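住所の表記ゆれと付き合った一年

2021年6月25日 文:ルシア・ビジャヌエバ
読了時間 7分

配送会社Kollitzの顧客データベースには、同じ人が何度も登録されています。名前の綴りが少し違ったり、住所の番地が省略されたりするためです。私はGrukanceという小さな会社でデータの整理を担当していて、去年からこの名簿の「名寄せ」に取り組みました。

最初に試したのは、すべての組み合わせを比べる方法でした。件数が少ないうちは問題がありません。しかし、件数が二倍になれば、比べる組はおよそ四倍に増えます。そこで郵便番号の先頭の数字で名簿を分け、同じ区画の中だけで比べることにしました。この方法はブロッキングと呼ばれています。計算は速くなりましたが、引っ越した人の記録は別の区画に入ってしまい、見つけることができませんでした。

次に、区画の作り方を2種類にしました。一つは郵便番号、もう一つは姓の発音を簡単な記号に直したものです。どちらかで同じ区画に入れば、比較の対象になります。スペイン語の姓は二つ並ぶことが多いので、片方だけを書く人のことも考えなければなりませんでした。私の母の記録も、姓が一つのものと二つのものがありました。

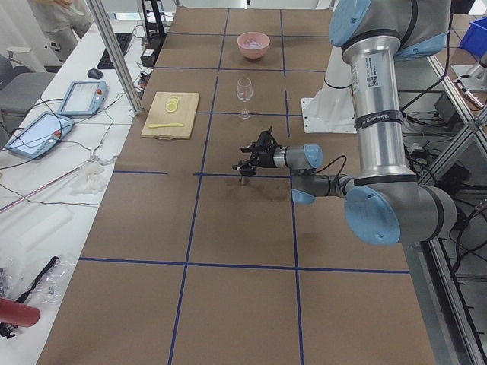 Rebeloからは、区画を細かくする前に文字の正規化をもっと丁寧にするべきではないか、という意見が届きました。アクセント記号を消す処理が先か後かで、同じ姓が別の記号になる場合があるというのです。調べてみると、そのとおりでした。「ñ」を「n」に直す処理が、発音の記号を作った後に置かれていました。順番を入れ替えて、もう一度最初から計算しました。

比較の点数は、名前、住所、電話番号の三つから計算します。私は初め、点数の境目を一つだけ決めて、それより高い組は同じ人、低い組は別の人としていました。これは少し乱暴だったと思います。親子で同じ名前を使い、同じ家に住んでいる場合、点数はとても高くなります。今は境目を二つ置き、間に入った組は人の目で確認しています。

確認が必要な組は、2,809組ありました。画面に二つの記録を左右に並べ、違う文字だけに色を付ける道具を作りました。名前はSirnerixといいます。立派な名前ですが、中身は700行のスクリプトです。判断に迷う組には「保留」を付けられるようにしました。保留のボタンを作る前は、疲れてくると「同じ」を押す回数が増えていました。後で自分の記録を見て、恥ずかしくなりました。

統合した後の記録も、元の記録を消さずに残しています。どの記録から電話番号を取ったか、どの日に統合したかも書いておきます。間違った統合を元に戻すとき、これがないと大変苦労します。実際に、双子の兄弟を一人にまとめてしまったことがありました。生年月日も住所も同じで、名前は頭文字しか入力されていませんでした。

7月からは、新しい登録が入るたびに候補を探す仕組みに変える予定です。区画の索引を毎回作り直すのか、追加だけで済ませるのか、まだ決めていません。姓の記号の表を直したときには、古い索引も作り直す必要があるので、今はその時間を測っているところです。

コメント 7件 シェア 2件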